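3.2 Collecting Demonstrations by Remote Control 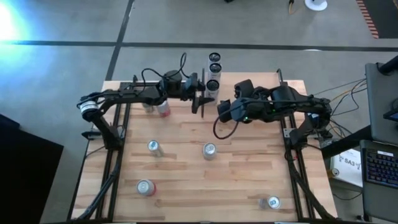 Figure 2. Two-arm workcell used for the can task, seen from the head camera. The arms are mounted on rails along the left and right sides of the wooden tabletop.

All demonstrations in the can task were given by remote control. The operator holds one input handle in each hand, and each handle drives the arm on the same side of the table. Handle motion is mapped to gripper motion in the table frame, with a scale factor that the operator may change between episodes but never during one. A squeeze trigger on each handle sets the opening of the matching gripper. A foot pedal acts as a clutch: when it is released, both arms hold their last commanded pose and the handles can be moved back to a comfortable position.

We also tried guiding the arms by hand, as in the earlier Jalutley study (Dvorak and Lyons, 2018). Hand guiding gave smoother approach paths, but it had two drawbacks for our purpose. The operator's hands and forearms covered the cans in the head camera view for long stretches, and one person could not easily guide both arms at once. The 30 hand-guided episodes we recorded are therefore used only in the comparison of Section 5.3 and are left out of all training sets.

The task uses beverage cans, which may start out standing apart on the table or grouped together (Figure 2). The operator is told which can to move and where to place it. Cans that are not named in the instruction must remain standing. If a can tips over, the operator continues where possible, and the episode is marked as disturbed. Disturbed episodes were kept in the main set because they contain recovery motions that are hard to collect on request.

The space between the two grippers needs particular care. Both arms can reach the middle of the table, and many useful motions bring the grippers close together. The control software slows both arms when the computed distance between any two links falls below a set limit, and stops them at a second, smaller limit. Operators at first found the slowdown distracting and tended to push harder on the handles, which produced a sudden motion once the links moved apart. We fixed this by discarding handle motion that accumulates while the slowdown is active – the arm then resumes from its present pose without a jump.

Four operators took part. Two had used the Druritz controller before, and the other two received a single practice session. Each recorded episode holds the head camera images, joint positions, commanded gripper poses, trigger values and pedal state. All streams are resampled to a common clock before storage. Pauses with the pedal released are removed from the training data but kept in the raw logs.

We recorded 3329 episodes in total, not counting the hand-guided ones. An episode was rejected if the wrong can was moved, if any stream had a gap longer than the resampling filter could bridge, or if the operator asked for it to be dropped. Of the episodes that passed, 1475 require both arms, either to hand a can from one side to the other or to steady one can while its neighbor is removed. The remainder can be completed with one arm, although operators were free to use the second and sometimes did.

For the data-size experiments we drew a fixed subset of 1000 two-arm episodes, balanced by operator as far as the counts allowed. The draw was made once and reused for every method, including the Oyelaran baseline. Held-out episodes were chosen by session, so that no starting layout from a training session appears in the test set.

One limit of this procedure is the lack of force feedback. Operators judged contact from the camera view and from the motor current bar on the display, and grip force varied more between operators than within the work of any one of them. We did not correct for this difference – Section 5.2 reports results for each operator separately.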